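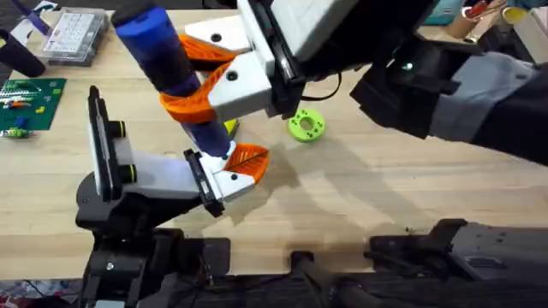 How many times do you have to show a robot a task before it can do the task alone? For a two-arm task, where both arms must hold one thing together, we needed 100 good demonstrations for a first result that we could show to other people, and many more for a result that we trust.

I write this thread because many people asked me after my last post. I work in a small lab in Norkton and I have been teaching robots by remote control for 2 years. I will try to keep it simple. 1/

We use the leader and follower method. I move two small leader arms with my hands, and the real arms copy my movement. The computer saves the joint positions and the camera video at the same time. Later the model learns from both. 2/

One arm alone is easy to learn for the operator. I think most people become good at it in one afternoon. Two arms are much harder. Your left hand must wait while your right hand works, and waiting without shaking is a skill! My first week was terrible. 3/

The most difficult part for me is when both grippers touch the same object. If I push a little from one side, the other side feels it, but I do not feel it in my hands. Our leader arms have no force feedback. I have to watch the fingertips and guess from how they bend. 4/

For this reason I like the soft lattice fingertips very much. Hard fingers forgive nothing. With soft ones I can be a few millimeters wrong and the object still stays in place. Vangelis Alexiou convinced me to change them in December and I argued with him for too long. 5/

Somebody asked if we clean the table before recording. No. We leave other things lying there, like bricks, boxes and toys, and we move them between the episodes. When we recorded only on a clean table, the model became confused by one coffee cup. 6/

My rule for speed: go slower than you want, but never stop completely in the middle. If you stop to think, the model also learns to stop. We had a policy which made a nice long pause before every handover. It was my pause. I recognized it immediately. 7/

What do I do with bad demonstrations? If I drop the object, I delete the episode. If I almost drop it and then correct the grip, I keep it. These corrections are very valuable. In our last set of 1,000 episodes I marked 54 of them as "good recovery" and I wish I had more. 8/

A question from Stelios Rallis, who trains the models from my recordings: why do different operators pick up the same cylinder from different ends? Because we never agreed on it. Now we have a short written page for every task. It says which arm goes first, where to hold, and when the episode ends. 9/

About moving the arm directly by hand, without leader arms: we tried it too. It is cheaper and you feel the weight. But with two arms you need a hand for each one, and your own hands and sleeves come into the camera. The model then sees hands that will not be there later. For us it was not worth it. 10/

Please take breaks. I record for forty minutes, then I stand up and do something else. After one hour my grip becomes lazy and I see it in the data the next morning. Also, put your elbows on something. 11/

Two people asked which software we use. It is our own recorder, we call it Clasolholm, and it is not ready to share. The buttons are ugly and it crashes if you unplug a camera. I will write here when it is better. 12/

Next I want to compare two operators on the same task, me and a person who has never done it. If you have done such a comparison with two arms, please write to me, I would like to read how you measured it. 13/13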